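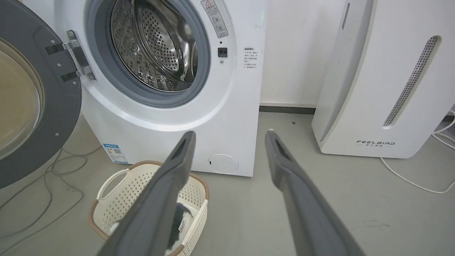

(Photo: Trovthorpe Laundry Project)

Laundry Helpers Wanted -- Paid Positions, Disham and Paisan

Posted Monday, April 20, 2020
By the Trovthorpe Laundry Project office

Print this page | E-mail this page

The Trovthorpe Laundry Project washes, dries and returns household laundry for people who cannot manage it at home. Most of our customers are older adults, people just out of the hospital, and families with no machine of their own. We now serve nearly 200 households and are hiring helpers for the two routes that have grown the most since March: Disham and Paisan.

These are paid, part-time jobs. You do not need to have worked in a laundry before.

What the work is

Helpers work in our wash room on Varora Street. The machines are ordinary front-loading household washers. Each household's laundry is washed by itself and is never mixed with another's, so a shift is made up of many small loads. You will:

-- Check in baskets and bags as the drivers bring them and match each one to its ticket
-- Sort by color and by care label, and set aside anything that should not be machine washed
-- Go through pockets
-- Load and start the washers, and write the start time on the ticket
-- Move finished loads to the dryers or the drying racks
-- Fold, pack and label for the return trip
-- Wipe down the door glass and the rubber gasket at the end of the shift, and clean out the filter behind the round cover on the lower front once a week

Before starting any load, and again after emptying it, look all the way into the drum and feel along the bottom. Socks and other small dark things stay behind easily, and a missing sock is our most common complaint. Check the basket too. A single shirt left at the bottom can end up going back unwashed.

Some of the machines have labels and instructions printed in Chinese. We keep a sheet in English beside them that covers the programs we use, and you will be shown each one. If you read Chinese, please say so when you apply. It is not required, but it would be useful to us when we order parts.

Washer doors are left open between loads so the drums can air out. Please get used to walking around them.

Hours and pay

Morning shifts run from 7 to 11 and afternoon shifts from 12 to 4, Monday through Saturday. Helpers work three to five shifts a week. Tell us which shifts you can do and we will try to keep you on the same ones from week to week. Pay is set by the shift and is the same for both routes. The rate will be given to you in writing before you accept. Training shifts are paid at the full rate.

We pay every other Friday by check or direct deposit.

What we ask for

You must be 18 or older and able to stand for most of a four-hour shift. Full baskets can weigh up to 40 pounds, and there is a cart for moving them, but you will be bending down to floor level many times a day. You should be able to read a care label and write clearly on a ticket. Some detergents we use are scented. If you have a skin or breathing problem with detergent, call us first and we will talk about which jobs would suit you.

Helpers handle other people's clothing and sometimes find cash, medicine or letters in it. Anything found goes in a ticket envelope and back to the household. What you see in someone's laundry is not to be discussed outside the room.

Current precautions

Shifts are limited to three people, each with a separate work table. Gloves and face coverings are provided and must be worn while sorting. Drivers leave laundry inside the side door and do not come into the wash room. Please do not come to work if you have a fever or a cough, or if someone in your home does. You will not lose your place on the schedule.

How to apply

Send a short letter or e-mail with your name, a phone number, the shifts you can work, and the name of one person we can call who has worked with you or taught you. A resume is fine but not needed. Paper forms are in the box outside the Varora Street side door. We are not holding interviews in person at this time -- they will be done by phone, and take 20 minutes or less.

We will fill the Disham places first. Applications for Paisan stay open until both of those positions are taken.

Contact: Trovthorpe Laundry Project, Hiring, Varora Street side door
Copyright 2020 Trovthorpe Laundry Project. All rights reserved.
Back to top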